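Ticket: Borka heating controller drops off the network overnight
Status: open, waiting on customer
Opened: September 2024

Original message

Hi all, me again. The Borka controller in our upstairs flat has started losing its connection every night and I'm running out of ideas. It goes off at some point after midnight, the app shows the grey cloud, and by breakfast the heating schedule hasn't run. Pressing the reset button brings it straight back, so I've been doing that in my dressing gown for 12 days now and I'm getting a bit fed up with it!

Setup is a Borka controller, the Sarnel hub that came in the same box, and a Thambiah router from our broadband people. Nothing else was changed in July apart from the router, which was swapped when we moved to the faster package.

What I've tried so far

Restarted everything in the order the booklet says (router, hub, controller). Lasted one night.

Put new batteries in the controller. No difference, and the old ones were fine, so they've gone in the torch.

Moved the hub off the bookcase and on to the landing, which is around 6 metres closer. The signal bars went up from one to three and I thought I'd cracked it – but no, grey cloud again the next morning.

Turned off the "smart channel" setting on the Thambiah. This one did help a bit. It stayed up for two nights running, then dropped on the third.

Update

Support asked for the log, so I exported it. There are 2,000 lines and most of them say "keepalive ok", but just before each drop there's a "lease renew failed", then nothing until I press reset. I've attached the whole thing. Does that mean the router is refusing to give it an address? I've now set a fixed address for the hub on the router page and will see how tonight goes.

Update 2

Two nights clean with the fixed address, so fingers crossed. Hub firmware is the newest one, I checked.
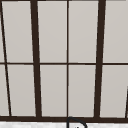
Dark window frame with plain grey panes

I've left the settings alone for now. Could you keep the ticket open until the end of the week? If it drops again I'll export a fresh log before I press reset, and I'll note down what the lights on the hub are doing as well – I keep forgetting to look.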